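How Does a Smoke Alarm Know There Is Smoke?

Print this page
E-mail this page

A smoke alarm is a small device that checks the air in a room. It is usually fixed to the ceiling, where smoke collects first. Hot air is lighter than cool air, so the smoke from a fire is carried upward before it spreads sideways.

Smoke is made of very tiny solid and liquid bits called particles. A smoke alarm does not smell them. It measures them.

The light method

Many alarms use light. Inside the case is a dark space called a chamber. A small lamp shines across the chamber, and a light sensor sits off to one side, out of the path of the beam. In clean air, almost no light reaches the sensor.

When smoke drifts in, its particles knock the light in all directions. This is called scattering. Some of the scattered light lands on the sensor. If the amount passes a set level, the alarm sounds.

You may have seen the same effect when sunlight comes through a window and dust shows up in the beam.

The charge method

Other alarms use electricity. Their chamber holds a very small amount of a radioactive material, sealed inside. It gives air particles an electric charge, and the charged air lets a weak current flow between two metal plates. Smoke gets in the way and the current drops. The alarm measures the drop and sounds. These alarms should never be opened.

Alarms of the first kind are often quicker to notice slow, smoldering fires. Alarms of the second kind are often quicker to notice fast fires with flames. Some alarms contain both.
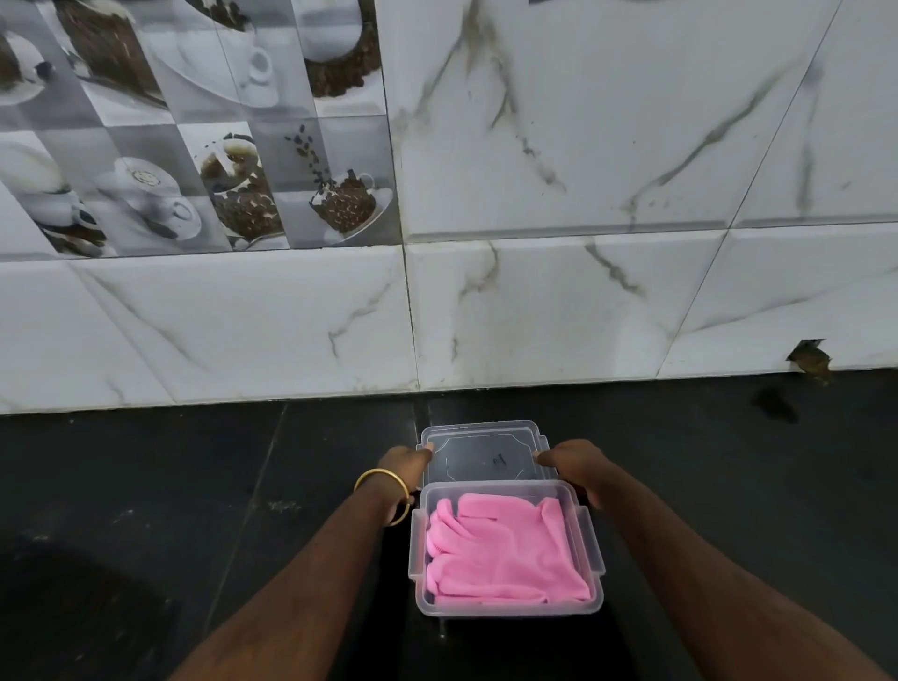

A clear storage box with its lid open.

Why does it beep once in a while?

A single short beep, repeated every minute or so, usually means the battery is low. It does not mean there is a fire. Tell an adult, who can change the battery or the whole alarm. Alarms wear out, and the date on the back shows how old one is.

Why does toast set it off?

Burning toast makes real particles. The alarm cannot tell toast from a burning curtain. Steam from a shower can also scatter light, and this is one reason alarms are not normally placed right outside a bathroom door.

Numbers from one town

The town of Clandholm kept a record of its home alarms. Milovan Janevski, who put the record together, listed 3,007 homes. Of these, 2,258 had an alarm on every floor. In 23 homes the alarm had been taken down for painting and not put back. Mahlet Worku tested the alarms in the Pallau school building on a Sunday, when the rooms were empty. There were 18, and all of them sounded.

What to do when it sounds

Leave the building by the nearest safe way out. Stay low if there is smoke — the cleaner air is near the floor. Do not stop to pick up toys, bags or pets. Go to the meeting place your family has chosen and stay there. Call the emergency number from outside.

Words to know

Chamber: a closed space inside a device.
Particle: a very small bit of something.
Scattering: light being sent off in many directions.
Sensor: a part that measures something, such as light or heat.

Print this page
E-mail this page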